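Ticket: Dishwasher leaves grit on upper rack, Wostel 700
Opened: August 10, 2022
Status: Open, waiting on part

Problem as reported: fine white grit on cups after the normal cycle. Lower rack comes out clean. Started after the water was shut off on the street for main repairs.
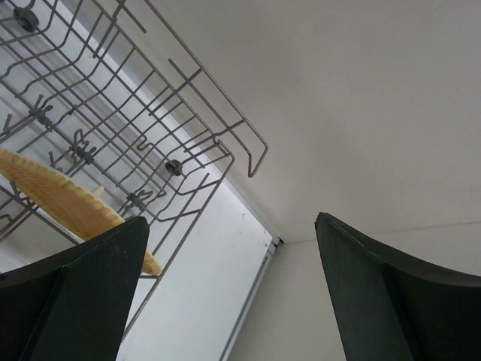

Inlet screen was checked first. It had sand in it, so it was rinsed and put back. Ran a short cycle with no dishes and still found grit on the upper spray arm. For now everything is being washed by hand. The gray wire rack with the small plastic clips on the rods is fine for that, but it does not hold a full day's dishes. Error code 7 came up once during the drain and cleared after a restart.

Next steps: pulled the upper spray arm and soaked it in vinegar for 10 minutes. Two jets were still blocked and were cleared with a toothpick. Fill valve is the Bogale type and it buzzes when it opens. 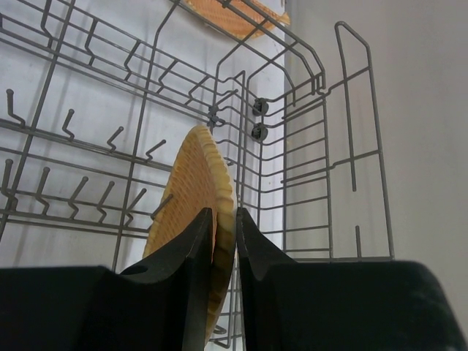
Logged by: Taltgate Apartments, Maintenance Technician

Replacement valve ordered from Clondard, $78 with shipping. Leave the water supply to the machine off until it arrives. After the swap, run one hot cycle without detergent and check the screen again before closing this ticket.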